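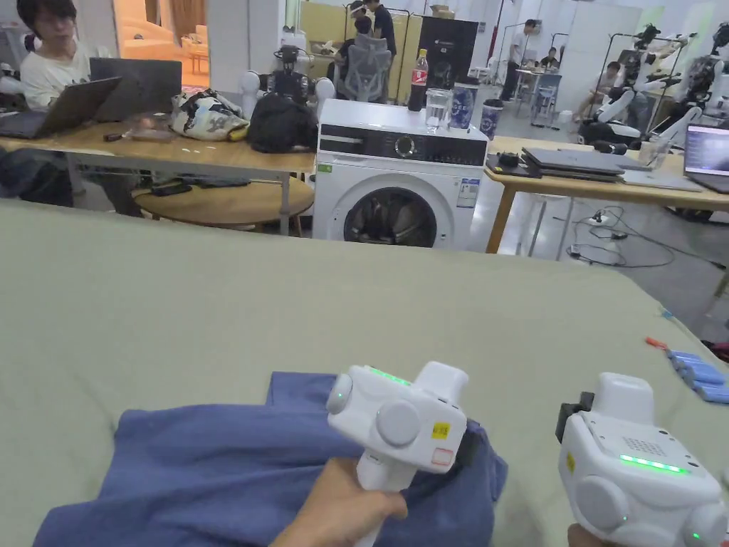
Small bands should stop playing nine towns in eleven nights. I have followed Tesley, a four-piece I like a great deal, through parts of three tours now, and the best show was always in the first week. By the end the singer is protecting her voice and the slow songs have gone from the set. Life offstage shrinks as well, down to a blue garment left crumpled on a pale green surface until somebody gets round to folding it. Tired people play tired music, and the crowd in the last town has paid the same as everyone else.

The usual answer is money. A van costs the same whether it is moving or parked, so agents fill every night they can. I understand that. But look at the Royer in Mokville, which in May gave one band two nights instead of one. The room holds few enough people that both sold out, and the second set had 16 songs, several of them not played the night before. The band slept in the same beds twice and sold shirts to people who came back.

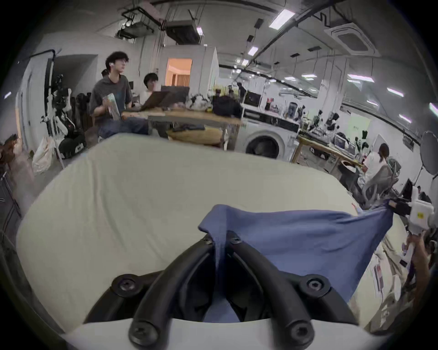

Blue knit, held at the fold.

Fewer towns does mean some places miss out, and I live in one of them. I would still take a train for 17 stops to hear a band that had slept. Herus, the promoter behind most of the small tours round here, puts its winter dates on sale soon, and I hope there are some gaps in the list. If there are, please don't write in asking for them to be filled.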